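The Scale House

Last updated: December
Reading time: 7 minutes 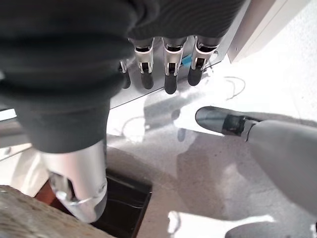
Gray sleeve, silver joints, black fingertips.

The truck came in at twenty past four with its headlights on, and I knew before it stopped that the load was wrong. It sat too low at the back. The driver pulled onto the scale plate, set the brake and rolled his window down.

"Clean fill," he said.

"From where?"

"House lot on the Rundura road. We took out a patio and the dirt under it."

I wrote down the gross weight and asked for his hauler card. He handed it through the window. The company name was Vahidi Hauling and the card was good until spring. I had seen the trucks before but not this driver. He was in his fifties, with a knit cap pulled down over his ears and a lunch cooler belted into the passenger seat.

At the Wonport yard we took concrete, brick, asphalt, clean dirt, and wood if it was sorted. We did not take paint, drywall with anything stuck to it, or tires. It was all on a sign by the gate, but people drove past the sign at a speed that made reading it impossible.

"I have to look at it," I said.

"Go ahead."

I put on my coat and climbed the steps to the platform. We had built it the year before, after my knee got bad, so that I could see into a truck bed without climbing the truck. The load was dirt, mostly, dark and heavy, with slabs of broken concrete sticking out of it. Near the tailgate I could see the corner of something flat and painted green.

"What's the green?" I called down.

He got out and stood with his hand over his eyes, though there was no sun.

"I don't know. The machine loaded it. I was on the phone."

I had a pole on the platform with a hook at the end, for pulling at things. I got the hook under the green corner and leaned back. It came up a few inches and stopped. It was a door, a house door with the panels in it and the brass numbers still screwed on. It had been number 1000. I remember thinking that it was a high number for the Rundura road, where the houses are far apart and the numbers jump.

"That can't go in with fill," I said.

"So take it out."

"I can't take it out. It's under the concrete. You'd have to dump on the mixed pile and pay the mixed rate."

He asked how much that was. I told him that for a load this heavy it would come to some 400 dollars more than he had been quoted. He walked to the front of the truck and back again. A pickup had pulled in behind him and its driver turned off the engine.

"They gave me a check made out for the fill price," he said. "I don't have another check."

"You can call your office."

"Office closes at four."

I said he could take the load back and bring it again in the morning, sorted. He said the truck was due at another job in the morning, over by the Trullberg quarry, and if he showed up there with a full bed he might as well keep driving. He said this without raising his voice. He looked at the pole in my hand.

I was not supposed to let anyone dump after hours and I was not supposed to let anyone sort on the ground. Both rules were mine, or at least I had typed them. The county had asked for a page of rules when they renewed us, and I had sat in the scale house one evening and thought of everything that had ever gone wrong.

I weighed the pickup, which had a few bundles of lath in it, and sent it to the wood bay. Then I told the man in the knit cap to back up to the concrete apron behind the shed and dump there, slowly.

It came out in one piece at first, the way wet dirt does, and then it broke and spread. The slabs slid down the front of it. The door rode out on top of everything and landed flat with its numbers facing up. Under it was the frame, in pieces, and a mail slot, and a length of stair rail. There was more house in that load than patio.

"They told me patio," he said.

I got two shovels and a bar from the shed. The loader was no use for this. He took the bar and I took a shovel, and we moved the wood to one side. It took most of an hour. The lights on the shed came on by themselves at five. He was careful with the bar and put the nails where I pointed, in the can. When we had pulled out all the wood we could find, we went through the dirt again with the flats of the shovels and found a piece of rail we had missed and a coffee can with the lid taped down.

He held the can and shook it. It sounded like buttons, or small screws.

"You want to open it?" he said.

"It's your load."

"It's not mine. I just drive it."

He set it on the step of the scale house. I went in and did the paperwork. I charged him the fill rate on the dirt and concrete and the wood rate on the wood, and it came to seven dollars more than his check. He had a five in his wallet and found the rest in the cab, in the tray under the radio.

I gave him his ticket. He read the whole thing, both sides, which drivers don't do.

"Can I keep the numbers?" he said. "Off the door."

I said wood had to go in the bay but I had no rule on brass. He got a screwdriver from behind the seat and knelt down on the apron. The first three came off easily. The screw on the last zero was stripped, and he worked at it for a while with the cold coming up off the concrete, and then he broke it off with the bar and put the bent one in his pocket with the others.

After he left I put the loader away and locked the fuel. I pushed the dirt off the apron with the blade so it would not freeze there overnight. It was nearly half past six when I went to shut the scale house, and the can was still on the step.

I called the number for Vahidi in the morning. The woman who answered said she would ask around. She wanted to know what was in it, and I told her I hadn't opened it. She said to hold on to it then, and somebody would be through with a load of brick.

I put it on the shelf above the heater, next to the ticket rolls.

Related stories
Low Water at Trullberg
The Glass Pile
A Key for the North Gate
What the Ditch Crew Found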